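How Robots Learn to Pick Things Up
Fuleleo Science Pages for Young Readers
20 October 2025

Picking up a shampoo bottle is easy for you. For a robot it is hard. It has to find the bottle, move its hand to the right place and squeeze just enough.

One way to teach a robot is to show it. In a project called Mivex, people do small jobs using grippers they hold in their hands. A gripper has fingers that open and close. A camera on the gripper records what is in front of it, such as a green bottle on a gray ribbed tray.
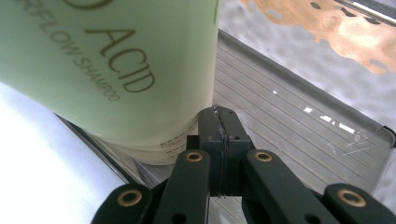
Why not just write down the rules for the robot?
There would be too many of them. Bottles can be tall, short, round or flat, and they can stand anywhere. It is quicker to give the computer lots of recordings and let it look for patterns.

One recording of one job is called a demonstration. By May, the Mivex team had 3855 demonstrations. Each one lasted up to 12 seconds.

A person can work with a gripper in each hand. Pump bottles are good practice because the pump sticks out at the top, and a gripper coming from the side has to get around it. The bottles also come in different shapes and colors.

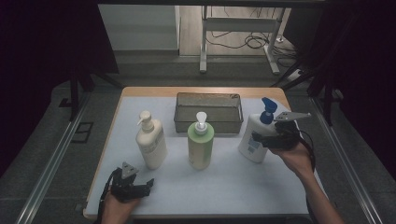 What the team found out

The team trained one computer program with 2000 demonstrations and another with all 3855. Then a robot tried both programs on 5 bottles it had never met before. With the first program it picked up two of them. With the second it picked up four.

The bottle it missed was a very wide one. The team plans to record more wide bottles and run the test again.

Words to know

Demonstration: a recording of a person doing a job.
Gripper: a tool with fingers for holding things.
Train: to help a computer program learn from recordings.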